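Two Hands, Two Cups
A bench comparison of gripper fingers and stereo cameras for small two-arm cells

9 min read
214 shares | 17 comments

The cup transfer is a dull task, and that is its value on a bench. A cup has a rim, a tapered wall and very little mass, and a gripper that closes a few millimeters too far will tip it or crush it. Janka Vaněk has used cups as the acceptance task at Tekska for as long as the company has sold integration work on two-arm cells.

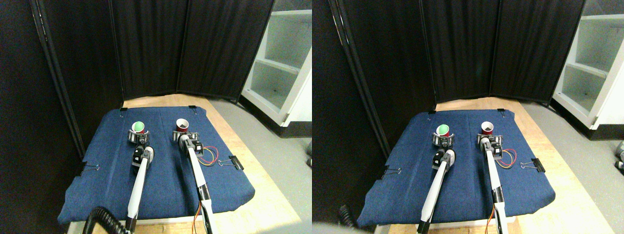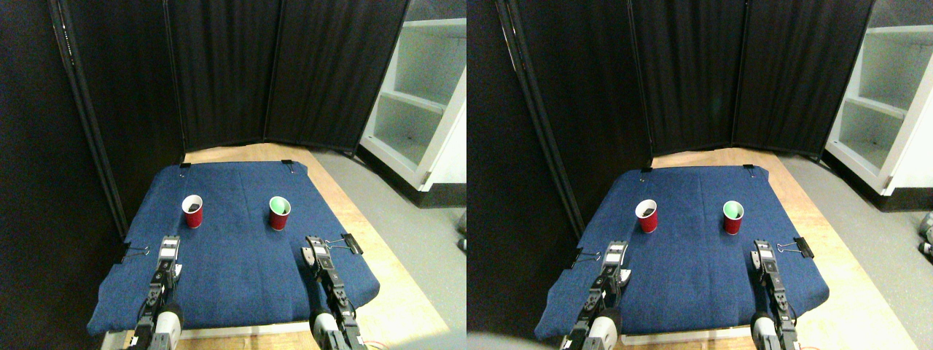 Red cups on the clipped blue fabric, seen by the stereo pair.

The question this time was narrow. Tekska had a customer choosing between two finger sets, the Condix parallel jaw and the Strachan adaptive finger, and wanted to know whether the difference in price would survive contact with a real controller. Both sets were run on the same pair of arms with the same Illeo motion controller. Firmware was frozen in January and left alone until the last run in the series.

Each finger set was given 400 grasps per arm. A grasp counted only if the cup was lifted, held for the full dwell and set down upright. Regrasps were logged as failures, a rule that Jozefína Paulík, who wrote the test plan, defends on practical grounds. "A line does not wait for a second try," she said. "If the first close is wrong, I want it in the failure column."

On centered approaches the two sets could not be separated. The differences appeared when the approach was deliberately offset. The Condix jaw closes along a single axis and pushes a light cup sideways until both fingers are in contact. With a small offset this centers the part. With a larger one the rim catches and the cup tips. The Strachan finger wraps slightly on first contact and tolerates more lateral error, but it releases less cleanly. Several set-downs failed when a fingertip dragged on the wall during opening. Slowing the opening stroke removed most of these failures and added time to every cycle.

Force settings mattered more than either vendor's literature suggests. Paulík began with both sets at their default closing current and had to discard the first block. The defaults suit machined parts. After retuning, the Condix jaw was the more repeatable of the two, with a narrower spread in final finger position.

The camera work took longer. Depth from a stereo pair is weak on plain, smooth surfaces, and the inside of a cup is a poor target from most angles. Vaněk's group fits the rim as an ellipse in each view and triangulates its center, ignoring the interior. A textured fabric under the parts helps the plane fit, and it has to lie flat. A crease near the base of a cup shifts the height estimate, and on one Tuesday that error was chased through the calibration files for most of an afternoon.

Frame rate was held at 30 per second. Higher rates were available, but the Illeo controller dropped timestamps when both streams and both arms were active. Illeo's integration notes recommend moving image capture to a separate machine, and Tekska has since done so.

Vaněk's recommendation to the customer was the Condix jaw with a tighter vision tolerance. The Strachan set went back on the shelf for parts with uneven walls. A longer run of 3,000 cycles is planned to look at fingertip wear, with pad thickness measured every 1,000.

Contact the editors | Copyright, all rights reserved | Back to top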